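1/ Thread on grout joints and why your tile quote has a line in it you don't understand. Mostly floors and backsplashes. I set tile for a living in Drurkby and do takeoffs for two other shops.

2/ Joint width is decided by the tile, before anyone talks about looks. Measure the longest and shortest piece in the box. The difference between them is your variation. Joint should be at least three times that.

3/ Pressed tile with ground edges can go tight. Handmade tile can't. I get asked for a hairline joint on handmade every month and the answer is in post 2.

4/ Sanded grout above 1/8 inch, unsanded at or below. Unsanded in a wide joint shrinks and cracks down the middle. Sanded on polished marble can scratch it, so test on an offcut first.

5/ Small geometric patterns eat grout. Same square footage, smaller pieces, more joint length. Csenge Fodor priced a hex wall in Trerkthorpe off the chart for 12 inch squares and ran out with a third of the wall open. Second batch came from a different lot. It dried a shade lighter.

6/ Color. Match the grout to the field tile and the pattern goes quiet. Match it to the accent and every joint reads as a line. Mid-tone hides the most dirt. Make a sample board, let it cure, look at it in the room's own light.

7/ Renders, the last one hex with navy accents.
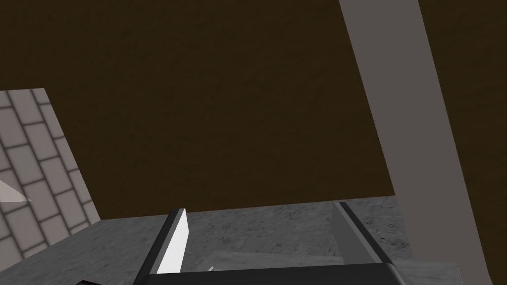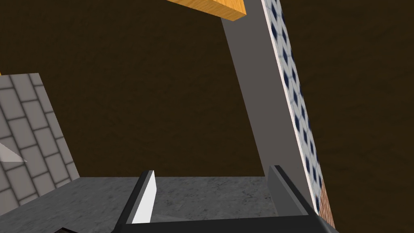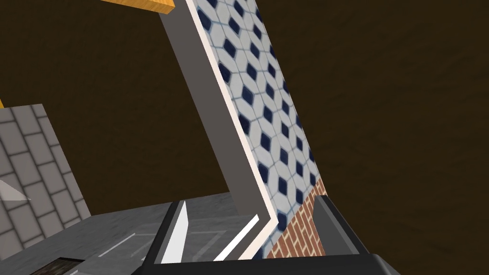 8/ Mixing. Weigh the water. The bag gives a range and you want the low end. Extra water makes it easy to spread and leaves weak, blotchy joints. Mix slow, let it slake, mix again, don't add water after that.

9/ Temperature matters more than people plan for. I had a porch job in November where the slab was too cold at 7 a.m. and fine by noon. We started at noon.

10/ Spread at 45 degrees to the joint so the float doesn't dig in. With hex there is no angle that misses every joint, so use a stiffer float and lighter pressure on the last pass.

11/ Wait for the haze before the first wash. Wring the sponge until it stops dripping. One pass per side, flip, rinse. A wet sponge on fresh grout pulls pigment to the surface and you get pale streaks that no cleaner will take off.

12/ Corners and changes of plane get flexible sealant in a matching color. No grout. Wall to counter, wall to wall, floor to tub. The two surfaces move separately and a rigid joint will crack there, usually the first winter.

13/ Big floors need movement joints in the field as well. Saulius Petrauskas sent me drawings for a 61 foot corridor with none shown. I marked them in and sent it back. Direct sun or radiant heat, put them closer together.

14/ Epoxy grout: stain resistant, strong, short working time, unpleasant to clean up. Good in commercial kitchens. In a powder room you're paying for nothing. Mix full units only. Never split one by eye.

15/ Sealing. Cement grout yes, once cured, following the bag. Epoxy no. Glazed tile doesn't need it. Unglazed and natural stone do, and they need it before grouting too or the pigment goes into the face.

16/ Ordering. Tile at 10 percent over for a straight lay, 15 for diagonal or hex. Grout all from one lot, plus one spare bag. Write the lot number inside a cabinet door. I keep mine in a notebook as well, 26 jobs in the current one.

17/ Correction to 4, thanks Despina Toma: some newer grouts are rated for the whole range of widths with one fine aggregate. Go by the data sheet for those.

18/ Someone asked about repairing one cracked joint. Rake it out to at least two thirds of the tile depth, vacuum, dampen, refill. Skimming over the top lasts a few weeks. If the same joint cracks again, the substrate is moving and you should stop buying grout.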